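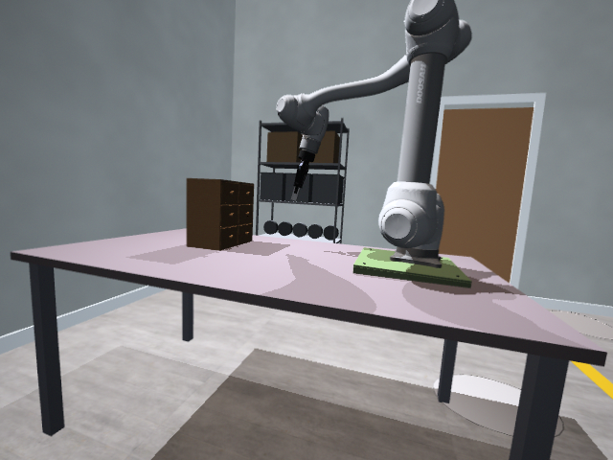 Table making in Iltutness

Table making is a long-established trade in Iltutness, a river town known for plain four-legged tables made for kitchens, schools and public halls. The trade grew out of boat repair and was for many years the largest source of paid work in the town after the mill. It is carried on today by the firm of Kragh, by several small workshops in the district of Pluvilell, and by the evening school attached to the town museum.

Background

Iltutness stands on the north bank of the river, at the lowest point where timber rafts could be brought ashore before the weir was built. Ash and beech came down from the upper valley each spring and were stacked on the open ground known as the Hards. The first joiners in the town were boat repairers who took on household work in the winter months, when the river was closed to traffic. Parish accounts record payments to them for benches, coffin boards and "a long table for the vestry, with the mending of the same".

The move from boats to furniture was gradual. When the railway took away most of the river trade, the repair sheds in Pluvilell were let at low rents, and joiners moved into them with their families. The sheds were long and narrow, with a wide door at the river end, and suited the making of long pieces. Many of the early tables were made to the full length of a plank and cut down only when a buyer asked for it.

The Kragh works

The firm of Kragh began as a single shed at the eastern end of Pluvilell. It first made legs and rails for other workshops to finish, and took up complete tables after winning an order from the county schools. The order called for a table that could be carried by two pupils and taken apart with one tool. The pattern drawn up to meet it, known in the works as the school pattern, remained on sale with small changes for three generations.

Kragh moved to a brick building beside the station yard when the sheds became too small. The new works had its own drying kiln, which freed the firm from the long wait for air-dried timber, although older hands held that kiln-dried beech was more likely to split at the corners. The firm answered complaints of this kind by changing the way the top was fixed to the frame. Wooden buttons that could slide in a groove took the place of screws driven straight through the rail, so that the top could swell and shrink with the weather.

The works passed out of family hands after a fire in the finishing shop. It has since had several owners, all of whom have kept the Kragh name.

Construction

A table in the Iltutness manner has four square legs joined by four rails directly under the top. There is no lower stretcher. The lack of a stretcher sets the local tables apart from those made further up the valley, where a bar between the legs was thought necessary on stone floors. Makers in the town relied on a deep rail and a tight joint to keep the frame stiff.

The usual joint is the mortise and tenon, fixed with a peg. The peg hole in the tenon is bored a little nearer to the shoulder than the hole in the leg, which draws the joint closed as the peg is driven home. In cheaper work the peg was left out and the joint was glued alone. Corner blocks were added inside the frame from the time of the school orders onwards.

Tops were made from boards glued edge to edge. The better makers matched the boards for colour and turned alternate boards over to even out any cupping. A raised lip was sometimes fitted around the edge of tables meant for shops and dairies, and local people call this form a tray table, although it does not lift off.

Height was a matter of some dispute. The museum holds a gauge stick marked at 30 inches, which was passed from shed to shed as a common standard, but surviving tables show that it was not always followed. Kitchen tables tend to be lower, and tables made for tailors higher.

Finishes

Early tables were left bare and scrubbed with sand. Linseed oil came into use for parlour tables, and a dark stain made with walnut husks was offered for churches and meeting rooms. Paint was at first confined to the legs and rails, with the top left bare for scrubbing. A dull blue was the most common colour, and traces of it can be found under later coats on many pieces in the district.

After the opening of the brick works, Kragh bought in a hard varnish sold under the name Ustadix. It dried quickly and gave a glossy surface, but it yellowed in sunlight and was difficult to remove. Restorers generally advise against trying to strip it with heat - the softened varnish is drawn down into the grain and leaves a stain that cannot be sanded out.

Training

Apprenticeship in the Pluvilell sheds lasted 7 years in the oldest surviving agreements. The apprentice spent the first part of this time on sharpening, sweeping and the making of pegs, and was not allowed to cut a joint for sale until the master had passed a trial frame. The trial frame was stood on a level slab and loaded with sandbags overnight. If it rocked in the morning it was taken apart and the timber was used for pegs.

The evening school was founded to replace apprenticeship when the number of working masters fell. Its longest-serving head, Nighat Rana, introduced drawing from measured examples and opened the classes to people who did not intend to enter the trade. Her teaching notes, copied by hand and passed between students, were later printed by the museum as a small handbook. The course runs from October until the spring, and each student completes one table.

Study and collections

The main written source is the survey by the furniture historian Darius Cârstea, who measured tables in private houses throughout the valley and recorded the joints, timber and finish of each. He argued that the deep rail of the local tables was taken over from boat building, where a similar board was used to stiffen the sides of a hull. The view has been widely repeated but is not accepted by all writers, some of whom point to the demands of the school orders as a sufficient cause.

Cârstea's drawings are kept at the town museum, together with the gauge stick, a set of mortise chisels and the order books of the Kragh works. The order books are incomplete, two volumes having been lost in the fire. A revised list of the collection was issued on 2020-06-09 and includes a number of tables given by local schools when their old buildings were closed.

See also

Gate-leg table
Mortise and tenon
River trade of Iltutness
Trestle table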